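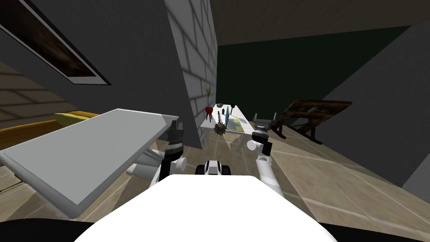 Kids' Corner: How Things Are Built

Why Are Bricks Stacked in a Zigzag?

Next time you walk past a brick wall, stop for a minute and look at the lines between the bricks. The lines going sideways run straight along, but the up-and-down ones hop back and forth, row after row. Bricklayers do that on purpose, and they've been doing it for thousands of years!

Try it with toy blocks. Build one wall with every block sitting exactly on top of the one under it, so you get tall towers standing side by side. Now give it a gentle poke. The towers come apart very easily, don't they? Next, build a wall where each block sits across the crack between the two blocks below (you'll need some half-size blocks for the ends). Poke that one. It holds together much better, because every block is leaning on two neighbors and sharing the weight with both of them.

The way bricks overlap is called a bond. The simplest one is the running bond, where every row slides over by half a brick.

And what about the stuff in between? That's mortar, a mix of sand, water and cement or lime that goes on soft, like thick frosting, and then turns hard.

Bricks themselves start out as clay. The clay is shaped, dried and baked in a giant oven called a kiln, at roughly 2,000 degrees Fahrenheit, which is a whole lot hotter than the oven you bake cookies in. Plenty of bricks come out red from the iron in the clay, but there are yellow, brown and gray ones too, and people often paint a brick wall white to make a room feel brighter.

Tavion Escobedo, age 6, wrote to us from Darkville to ask if bricklayers ever get bored. Good question, Tavion! We think you should ask one.

Written by Eliseo Bermúdez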